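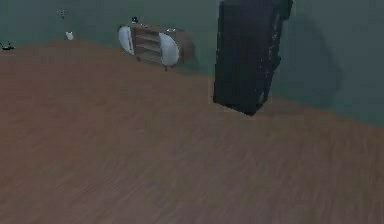 온몬트 FC 서포터즈 클럽 자주 묻는 질문

시즌이 시작되면 클럽 메일함에 같은 질문이 계속 들어옵니다. 답장을 복사해 붙이다가 지쳐서 한곳에 모았습니다. 구단 공식 입장이 아니라 서포터즈 클럽의 안내이며, 말투가 마음에 안 드시면 구단 홈페이지를 보시면 됩니다. 거기는 훨씬 공손하고 훨씬 늦게 갱신됩니다.

가입과 회원 자격

가입은 어떻게 하나요?

홈경기 날 북쪽 출입구 옆 접수대에 오시거나 가입 신청 양식을 메일로 보내시면 됩니다. 접수대는 킥오프 두 시간 전에 열고 킥오프 15분 전에 닫습니다. 15분 전이라고 적어 두었는데도 매번 5분 전에 뛰어오시는 분들이 있습니다. 그때는 저희도 이미 뛰고 있습니다.

회비는 얼마인가요?

성인은 한 시즌 1540크로네, 학생은 그 절반입니다. 시즌 중간에 가입해도 금액은 같습니다. 후반기만 보는데 왜 다 내야 하느냐는 문의가 많은데, 지난 시즌 전반기를 보신 분들은 오히려 그쪽이 할인받아야 한다고 하시더군요. 양쪽 의견 모두 접수만 했습니다.

다른 팀을 같이 응원해도 되나요?

됩니다. 해외 리그에 두 번째 팀이 있는 회원이 수두룩합니다. 다만 릴홀름은 곤란합니다. 규정에 적혀 있지는 않고, 원정 버스 안에서 자연스럽게 알게 되실 겁니다.

회원증을 잃어버렸어요.

재발급은 시즌당 한 번 무료입니다. 두 번째부터는 재발급비를 받습니다. 회원증 번호를 기억하지 못해도 이름과 가입할 때 쓴 메일 주소만 있으면 찾을 수 있습니다. 세탁기에 돌린 회원증은 바코드만 읽히면 계속 쓰셔도 됩니다. 의외로 잘 읽힙니다.

티켓과 좌석

회원이면 티켓이 보장되나요?

아니요. 우선 예매 기간이 생길 뿐입니다. 일반 판매보다 사흘 먼저 열리고, 한 사람당 두 장까지 살 수 있습니다. 평소 리그 경기에서는 우선 예매가 굳이 필요할까 싶을 정도로 자리가 넉넉합니다. 릴홀름전과 컵대회 홈경기는 사정이 다르니 예매 시작 시각을 알람으로 맞춰 두세요.

북쪽 스탠드에서는 꼭 서서 봐야 하나요?

좌석은 있습니다. 앉는 사람이 없을 뿐입니다. 앉아서 보고 싶다면 동쪽 스탠드 상단을 권합니다. 시야가 좋고 바람이 덜 불며, 우리 수비진의 간격이 한눈에 들어옵니다. 마지막 항목을 장점으로 볼지는 각자 판단하세요.

못 가게 된 경기 티켓은 환불되나요?

구단은 경기 연기나 취소 때만 환불해 줍니다. 대신 서포터즈 클럽 게시판에 양도 글을 올릴 수 있습니다. 조건은 하나, 산 가격 그대로 넘기는 것입니다. 웃돈을 붙인 글은 지우고, 올린 분의 우선 예매 자격은 시즌 끝까지 정지됩니다. 예외를 요청하는 긴 사연도 읽기는 합니다.

아이를 데려가도 되나요?

네. 여섯 살 이하는 무릎에 앉히면 무료이고, 그 위로는 어린이 티켓이 필요합니다. 가족석은 서쪽 스탠드 하단입니다. 북쪽 스탠드에 데려가셔도 막지는 않지만, 월요일에 학교에서 아이가 어떤 단어를 새로 배워 왔는지 담임 선생님이 물어보실 수 있습니다.

원정 경기

원정 버스는 어디서 출발하나요?

프리에토 카페 앞 주차장입니다. 출발 시각은 경기마다 다르고, 회원 메일로 미리 공지합니다. 버스는 기다리지 않습니다. 지난 시즌 룰레모우 원정 때 커피를 받으러 들어간 분을 두고 떠난 일이 있는데, 그분은 기차로 버스보다 먼저 도착했습니다. 그렇다고 이걸 추천 경로로 받아들이지는 마세요. 환승이 세 번입니다.

버스 예약을 취소하면요?

출발 48시간 전까지는 전액 돌려드립니다. 그 뒤로는 대기자가 자리를 채웠을 때만 환불됩니다. 팀이 주중 경기에서 크게 졌다는 것은 환불 사유로 인정하지 않습니다. 인정했다면 버스 회사와의 계약은 진작 끝났을 겁니다.

원정석에서 북을 칠 수 있나요?

홈 구단 허가가 필요하고, 신청은 저희가 한꺼번에 합니다. 개인적으로 들고 오신 북은 입구에서 맡겨야 할 가능성이 높습니다. 응원 악기 담당은 루시아 아로요입니다. 북을 치고 싶다면 먼저 연락해서 박자를 맞춰 보세요. 박자감에 자신이 있다는 말은 누구나 합니다.

룰레모우 원정석은 왜 그렇게 비좁나요?

저희도 궁금합니다. 배정 좌석이 1000석이라고 안내받지만 기둥 뒤 자리까지 포함한 숫자입니다. 기둥 뒤에 걸렸다면 전반이 끝난 뒤 안내 요원에게 말씀하세요. 빈자리가 있으면 옮겨 줍니다. 빈자리가 없으면 옆 사람 표정으로 경기를 파악하셔야 합니다.

경기와 팀에 관한 질문

선발 명단은 언제 나오나요?

킥오프 한 시간 전입니다. 그 전에 도는 명단은 누군가의 사촌이 훈련장 근처를 지나가다 들은 내용입니다. 저희 게시판에서도 가끔 그런 글이 인기를 끄는데, 적중률이 높지는 않습니다.

이적 소식을 알려 주실 수 있나요?

저희는 아는 게 없습니다. 알았다면 6월마다 이렇게 초조하지 않겠죠. 구단 발표가 나오면 회원 메일에 그대로 옮깁니다. 특정 공격수가 공항에서 목격되었다는 제보는 그만 보내 주세요. 선수도 휴가를 갑니다.

감독 경질 서명 운동을 게시판에 올려도 되나요?

올려도 됩니다. 한 시즌에 하나로 통일해 주세요. 작년에는 같은 주에 경질 요구와 재계약 요구가 나란히 올라왔고, 두 곳에 모두 서명한 분이 꽤 있었습니다. 93분에 동점골을 넣은 경기 다음 날이었다는 점을 감안하면 이해 못 할 일도 아닙니다.

강등되면 회비를 돌려주나요?

아니요. 하부 리그에서는 원정 거리가 늘어나니 버스 예산이 더 필요합니다. 이 질문은 보통 겨울에 들어오기 시작하는데, 올해는 개막 둘째 주에 첫 문의가 왔습니다. 기록입니다.

행사와 게시판

선수와의 만남은 언제 있나요?

시즌에 두 번, 전반기와 후반기에 한 번씩 엽니다. 어느 선수가 올지는 구단이 정하고 대개 전날 알려 줍니다. 주장을 기대하고 왔다가 세 번째 골키퍼를 만났다는 불만이 있었지만, 그날 질문에 가장 성실하게 답한 사람이 그 골키퍼였습니다. 참가비는 없고 사인은 한 사람당 하나입니다.

응원가를 새로 만들었는데 어디로 보내면 되나요?

글레니스 프로더로에게 보내 주세요. 녹음 파일이 없으면 가사와 원곡 제목만 적어도 됩니다. 4절까지 있는 응원가는 1절만 검토합니다. 경기장에서 2절까지 불린 노래가 지금껏 없습니다. 릴홀름을 놀리는 가사는 환영하지만 선수의 가족이나 출신, 외모를 건드리는 가사는 받지 않습니다.

현수막을 걸고 싶어요.

가로 3미터를 넘으면 구단에 사전 신고가 필요합니다. 방염 처리 확인서도 함께 내야 하고, 경기 사흘 전까지 접수되어야 합니다. 맞춤법은 저희가 봐 드립니다. 선수 이름을 틀린 현수막이 중계에 잡힌 뒤로 생긴 서비스이며, 무료입니다.

게시판에서 제 글이 삭제됐어요.

욕설, 암표, 중계 불법 링크 중 하나일 겁니다. 셋 다 아니라면 게시판 관리 담당 로살리아 톨레도에게 글 제목을 적어 문의하세요. 패배 직후 한 시간 안에 쓴 글은 본인이 이튿날 지워 달라고 요청하는 경우가 더 많다는 점도 참고하시고요.

여기에 없는 질문은 어떻게 하나요?

접수대에서 직접 물어보시거나 메일을 보내 주세요. 평일에는 이틀 안에 답합니다. 경기 당일 메일은 다음 날 확인합니다. 심판 판정에 관한 메일은 받는 곳이 저희가 아니지만, 그래도 보내시는 분들이 계셔서 별도 폴더를 만들었습니다. 그 폴더에는 답장하지 않습니다.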